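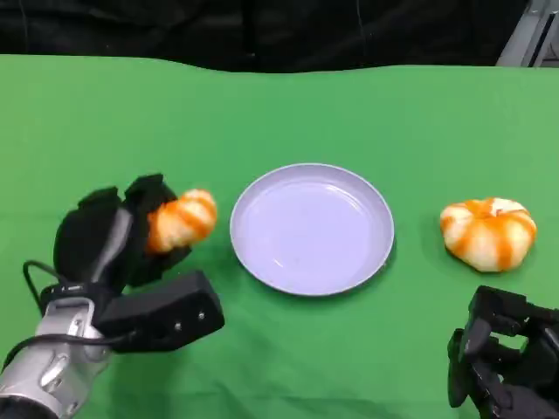
Warum Obst reif wird
Eine Information des Lernportals Plidance für Kinder ab acht Jahren

Obst kommt aus vielen Ländern zu uns. Manche Früchte werden gepflückt, bevor sie ganz reif sind, andere müssen bis zum letzten Tag am Baum bleiben. Der Grund dafür liegt in der Frucht selbst. Auch nach der Ernte lebt sie weiter: Sie nimmt Sauerstoff auf und gibt Kohlendioxid und Wasser ab. Fachleute sagen dazu, dass die Frucht atmet.

Was beim Reifen geschieht
In einer unreifen Banane steckt viel Stärke. Beim Reifen wird die Stärke in Zucker umgewandelt, und die Banane schmeckt süß. Zugleich wird das grüne Chlorophyll in der Schale abgebaut. Nun werden gelbe Farbstoffe sichtbar, die vorher verdeckt waren. Auch das Fruchtfleisch verändert sich – es wird weicher und duftet stärker.

Das Reifegas
Äpfel, Birnen und Bananen bilden ein Gas, das Ethen heißt. Man kann es in der Obstschale weder sehen noch riechen. Es gibt den Früchten das Signal zum Reifen. Liegt ein reifer Apfel neben einer grünen Banane, wird diese schneller gelb. Solche Früchte reifen nach der Ernte nach.
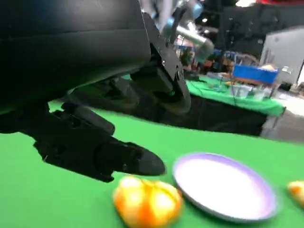
Zitrusfrüchte, Kirschen, Erdbeeren und Weintrauben gehören zur anderen Gruppe. Sie reifen nach dem Pflücken kaum noch und werden auch nicht mehr süßer. Bei Orangen sagt die Farbe der Schale übrigens wenig über den Geschmack aus. In warmen Gegenden kann eine reife Orange außen grün sein, denn ihre Schale färbt sich erst bei kühlen Nächten um.

Ein Versuch für zu Hause
Ihr benötigt zwei grüne Bananen, einen reifen Apfel und zwei Papiertüten. Legt eine Banane allein in die erste Tüte, die andere zusammen mit dem Apfel in die zweite. Verschließt beide Tüten und stellt sie an denselben Platz im Zimmer. Schaut jeden Tag zur gleichen Uhrzeit nach und malt auf, welche Farbe die Schalen haben.

Wörter zum Nachschlagen
Chlorophyll: grüner Farbstoff der Pflanzen
Ethen: Gas, das die Reifung anregt, auch Ethylen genannt
Stärke: Vorratsstoff der Pflanzen, kommt auch in Kartoffeln und Getreide vor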